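Galerie - Plateau de tri, poste évier

Publié le 26/06/2020 - Dossier Mekine, matériel de table

La série Mekine regroupe les plateaux d'objets utilisés pour les exercices d'appariement par couleur et de repérage spatial. La composition décrite sur cette page est la variante courte : trois boutons-poussoirs à dôme et trois petites pièces, réunis sur un plateau rouge à rebord. Elle a été arrêtée par Iara Vergara après comparaison avec la variante longue, jugée trop dense pour une surface de cette taille.

Le choix du plateau a demandé plus de temps que celui des pièces. Les critères retenus étaient un fond plat, des angles arrondis et un relief assez fin pour ne pas gêner la prise. Le modèle Painemal, testé en premier, avait un fond entièrement lisse et renvoyait trop la lumière du plafonnier. Il a été écarté.

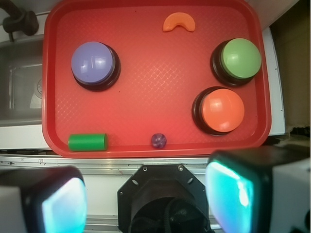 Plateau rouge, variante courte. Bouton violet à gauche, boutons vert et orange à droite, fond à relief croisé.

Les boutons sont du type large, à calotte bombée sur socle noir. Le socle épais facilite la saisie par le côté et laisse la calotte dégagée. Diamètre de commande : 110 mm. Les références Sedorus et Kilton sont interchangeables pour cet usage, à condition de ne pas mélanger les deux dans un même jeu - les courses diffèrent légèrement et l'écart se sent à l'appui.

Les petites pièces ont été prises volontairement hors série. Un cylindre vert couché, une bille violette mouchetée, un croissant orange : trois formes sans rapport entre elles, mais dont chacune reprend la famille de couleur d'un bouton. L'appariement peut donc se faire par la teinte seule. La bille est la pièce la plus délicate à positionner, le relief du fond la freine sans la bloquer. Le cylindre se pose couché, parallèle ou non au rebord selon la consigne.
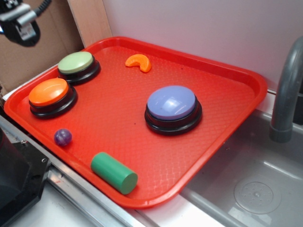
L'écartement entre les boutons fait partie des paramètres libres. Deux boutons rapprochés et un troisième isolé donnent un exercice plus difficile que trois boutons également répartis, surtout lorsque la pièce à associer se trouve du côté opposé. Gitau Mfinanga propose de relever la disposition de départ sur une fiche quadrillée avant chaque passage, ce qui évite les contestations au moment de comparer les résultats. La fiche 37 convient, elle comporte déjà le contour du plateau et un emplacement pour les remarques.

Le voisinage de l'évier impose une seule précaution : poser le plateau bien à plat et vérifier qu'il ne bascule pas lorsqu'on appuie sur un bouton placé près du rebord.

Entretien : éponge non abrasive, eau tiède, séchage au chiffon. Insister sur le relief du fond, où la poussière se dépose. Les boutons ne s'immergent pas. Essuyer séparément la calotte et le socle.

La variante longue sera ajoutée à la galerie en juillet, avec le relevé des entraxes.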